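Flomodon to offer tabletop electric steamer and bun classes from November

TUSTHOLM, 4th October - Flomodon, the kitchenware company, today said it will begin selling its first electric steamer next month, together with a program of short classes on steaming buns, dumplings and vegetables at home. The steamer will be sold under the Peltance name. The classes will be held in the Wikström building in Tustholm, where the company has its test kitchen.

The Peltance steamer is meant for people who cook in small kitchens and want to steam food at the table or on a counter without using a burner. It has a white base that holds the water and the heating element, a stainless steel basket with holes in the floor, and a clear lid with a knob in the center. The base has a handle on each side and one control at the front.

The first production run is 2,000 units. Of these, 938 have been set aside for customers who signed up over the summer. The rest will be sold through the Flomodon website and at the Tustholm store. Orders open on the first day of November. Customers who signed up will get an email with a code that holds one steamer for them for 29 days. After that, any steamer not paid for goes back into general stock.

"People told us they liked steamed food but did not like the setup," the company said in a statement. "They had a pot, a rack that did not quite fit the pot, and a lid that did not quite fit either of them. We wanted one thing that could be filled, switched on and left on the table until the food was ready."

Flomodon has made pots, pans and storage boxes up to now. Work on the steamer started after the company asked customers which item in their kitchen they used less than they had expected to. Stovetop steaming inserts came up often. Many of those who answered said that the insert took up space in a cupboard, that it was awkward to lift out of a hot pot, and that they were never sure how much water to put in.

The Peltance base has a fill line on the inside wall. Water goes in first, then the basket is set on top, then the food goes in and the lid goes on. The basket lifts off for washing. The basket and lid can be washed in the sink with dish soap. The base should be emptied once it has cooled and wiped with a damp cloth. It must not be put in water.

A printed booklet comes in the box. It has steaming times for fresh and frozen buns, filled dumplings, eggs, fish fillets, broccoli, carrots and potatoes. For buns, it suggests leaving space between the pieces, as dough swells while it steams and pieces that touch will stick together. It also suggests cutting small squares of baking paper to go under fresh dough. Store-bought frozen buns can usually go straight on the metal if it has been wiped with a little oil.

The booklet also covers lifting the lid, a subject that came up in nearly every home trial. The lid should be tilted away from the face so that steam leaves on the far side, then set down flat next to the steamer. Keep a plate within reach before opening, and move the food with tongs or a wide spatula.

The classes

Each class lasts 2 hours and covers one kind of food. The bun class comes first and will run every week in November. People taking part will mix a plain yeast dough, shape it, let it rise and steam it. While the dough rises, the instructor will go over water levels, batch sizes and how to reheat buns the next day. Later classes will cover dumplings and a full vegetable meal.

No experience is needed. Aprons, ingredients and tools are provided, and people can take home what they make. Those who bring their own container will find it easier to carry the buns, which flatten in a bag while they are warm. The classroom is on the ground floor and has step-free entry from the parking lot. Children may attend with an adult.

Places can be booked on the Flomodon website or at the counter in the Tustholm store. A booking can be moved to another class with two days' notice. Anyone with a wheat, egg or sesame allergy is asked to say so when booking, and the kitchen will reply with a list of the ingredients used in that class.

Steaming at the Tustholm test kitchen: 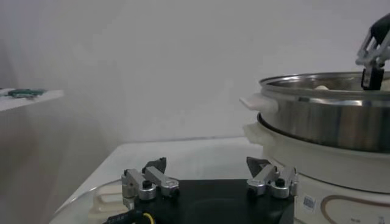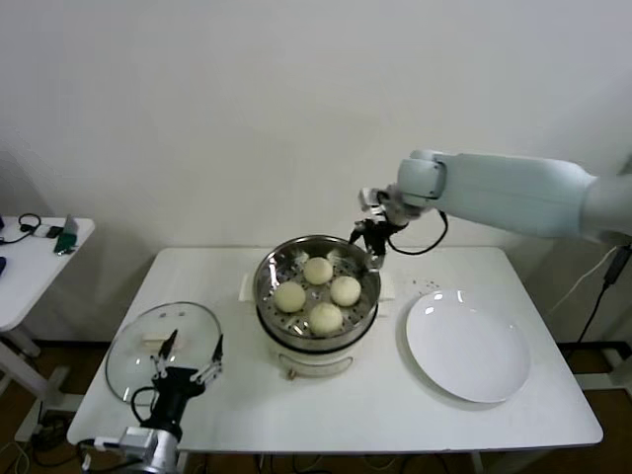
Replacement parts

Baskets and lids will be sold separately from the day orders open. Flomodon will keep both in stock for as long as the steamer is on sale. A second basket that stacks on the first is being tested and may follow next year, but the company has not set a date or a price for it.

The steamer has a standard household plug and is for indoor use. It should stand on a flat surface that can take heat and moisture, away from wall cabinets, as rising steam can mark painted wood over time. In areas with hard water, the base should be descaled from time to time with white vinegar and water. Directions are on the last page of the booklet and will be posted on the product page when orders open.

The Peltance steamer can be returned unused within the normal Flomodon return period. Units that arrive damaged will be replaced at no charge. Customers should keep the outer carton until they have checked the lid, as a return cannot be shipped without it.

About Flomodon

Flomodon designs and sells kitchenware for everyday cooking. Its product lines include cookware, food storage and, under the Peltance name, small electric appliances. The company has its offices, its test kitchen and one store in Tustholm.

Press contact

Requests for review units, product sheets or a visit to the test kitchen can be sent through the press page of the Flomodon website. Please give the name of the publication and the date by which a reply is needed. Review units will be sent out in the order requests are received, and are to be returned after use in the carton they came in.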